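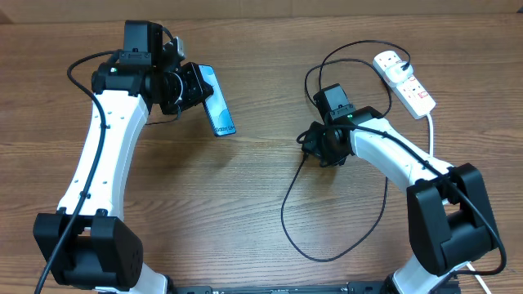 Tablero Wedon en tono marrón cálido, con un teléfono móvil sujeto en diagonal por la pinza negra de un brazo robótico.

Inicio / Mesas y tableros / Tableros de madera / Wedon

Tablero de madera Wedon

Ref. 157
Disponible por encargo

Tablero de madera para escritorio, banco de trabajo o mesa auxiliar. La veta corre en horizontal, a lo largo de la pieza, y varía de un tablero a otro. Se vende sin patas; los caballetes Astside se piden aparte.

Características
Material: madera
Color: marrón cálido
Ancho: 157 cm
Fondo: 99 cm
Montaje: 6 tornillos, incluidos

Uso y cuidado
Limpiar con un paño suave y secar siempre en el sentido de la veta. No usar estropajos ni productos con amoniaco. Para tazas y ollas calientes, poner un salvamanteles - el calor directo deja cerco.

Entrega
Los pedidos se preparan en el almacén de Pandbridge. El tablero viaja plano, con cantoneras de cartón. Si el embalaje llega golpeado, anótelo en el albarán antes de firmar.

Cortes a medida: consulte con Sebastián Orellana en el mostrador. Las piezas cortadas no admiten devolución.

Otros productos de la serie
Caballete Astside
Balda Wedon 100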